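Greline Table Mats: Your Questions Answered

Last updated 2023-12-04 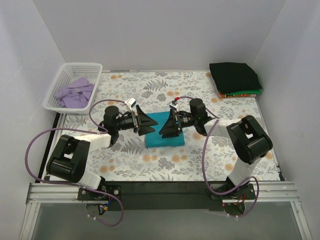 We sell printed mats for tables, worktops and craft benches. These are the things customers ask us most often by email. If your question isn't covered, use the contact form and we will reply within 2 working days.

What sizes do the mats come in?
The small is 30 cm deep and the large is 34 cm deep. Widths are listed on each product page. Measure the surface itself and leave out any raised lip or rail at the front.

Can I trim a mat to fit?
Yes. Mark the back with a pencil and cut with sharp scissors or a craft knife against a metal ruler. We can't take back a mat once it has been cut.

Which patterns have ferns in them?
Plimari has ferns, leafy sprigs and round blossoms on a pale background. Murnix is ferns only, in a darker green. Both come in all sizes.

Will the pattern match if I put two mats side by side?
No. The print doesn't repeat edge to edge, so you will see a join. For a long worktop, order a single piece from the made-to-measure page.

How do I clean it?
Wipe with a damp cloth and a little washing-up liquid, then dry with a tea towel. Don't use bleach or scouring pads. Tea and curry should be wiped up straight away.

My mat arrived rolled and won't lie flat. What should I do?
Roll it the other way for an hour, then leave it face down overnight with books on the corners. Don't iron it.

Does it need fixing down?
Not on most tables. If yours slides, put a strip of removable double-sided tape along the back edge.

Can I put hot pans on it?
No. Use a trivet. A mug of tea is fine.

Do you have a shop?
No, but Ó Súilleabháin Homewares keeps both fern patterns in the small size.

How long do I have to return a mat?
30 days from delivery, uncut and in its tube. Return postage is paid by the customer unless the mat is faulty.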